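Looking after the hand-held gripper: pads, pivots and a grip check

The Clarulow hand-held gripper needs a short service every 100 hours of use and a full one every 300. The short one takes a quarter of an hour and can be done at any table. These notes are for the two-finger model with the linkage arms. The older Fustlow version has a different pad fixing and is covered on its own page.

You will need:
the small hex key from the case
a lint-free cloth
isopropyl alcohol
a soft brush
light machine oil
a spare set of finger pads, if yours are due

1. Put the gripper down with the fingers open and take the battery out. Do not work on the linkage with the battery in.

2. Brush crumbs and fluff out of the linkage arms and the cut-outs in the frame. Food wrappers shed more than you would expect, and bits of tissue collect behind the arms.

3. Wipe the pads with the cloth and a little alcohol, working along the ridges. Let them dry in the air. If a ridge has worn flat or an edge has started to lift, change both pads together – a new pad opposite an old one will pull the load to one side.

4. Check the pivot bolts. Each should be snug, with no side play when you rock the finger. Tighten by an eighth of a turn at most, then open and close the fingers by hand. If they drag, back the bolt off slightly.

5. Put one drop of oil on each pivot and wipe off what runs out. Keep oil off the pads.

6. Refit the battery and run the homing routine. The finger position should read 3180 fully open and 2000 at the half-way mark. If either reading is out, repeat the routine once before changing any settings.

Now do the grip check on real items. A test block tells you the fingers meet, but soft and uneven things show up a weak pad sooner. Ordinary table clutter is fine. Start with something wrapped and upright, bring the fingers in on both sides, and close slowly. 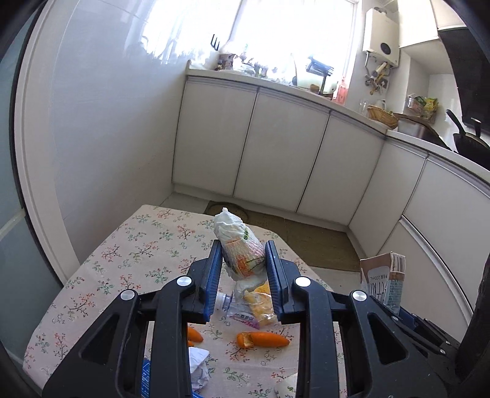 Grip check on a paper-wrapped bundle with a foam net sleeve, blue pads on either side.

Stop closing as soon as both pads touch. Lift by a hand's width, hold, and set down again. If the item turns as it comes up, go back to step 4 and look for play in one of the fingers. If it slides straight down, clean the pads again before you raise the grip force.

Repeat with something hard and narrow, then with something light such as a wrapper. Qianru Xue keeps the service log, so send her the two position readings and the pad change, if there was one.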